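Caring for Your Butcher-Block Table – Your Questions Answered

How often should I oil the top?
We suggest once a month for the first 6 months, and after that whenever the wood starts to look a little thirsty. Folks with dry winters (we hear from plenty of you in Forsyth!) may want to do it more often, and that's perfectly fine.

Which cloths should I use?
Any soft, clean cloth that doesn't shed will do nicely, and an old T-shirt is as good as anything you can buy. I like to keep two colors going, one for wiping up and one for oil, so they never get mixed up in the wash. 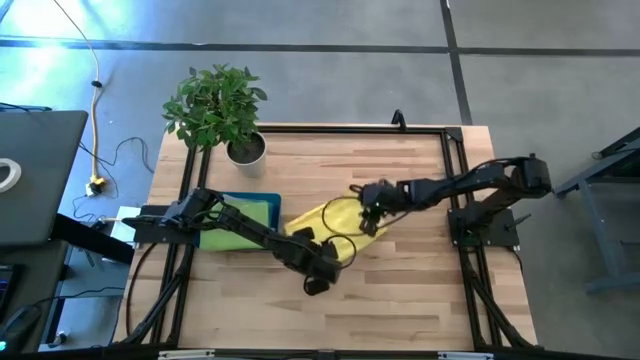 Jornstead Customer Care
Care guide editor

A yellow cloth and a green one are easy to tell apart at a glance, and a tray gives the folded one a place to stay on the table – mine is teal, which I'm rather fond of.

Can I leave a damp cloth on the wood?
Please try not to! Hang it up when you're done, and dry the top along the grain.

How do I wash an oily cloth?
Lay it flat outdoors until it is completely dry, well away from heat, and never leave it balled up. Then wash it by hand in warm, soapy water.

Is the Somia finish cared for the same way?
It is, though you can skip the oil until July of the following year.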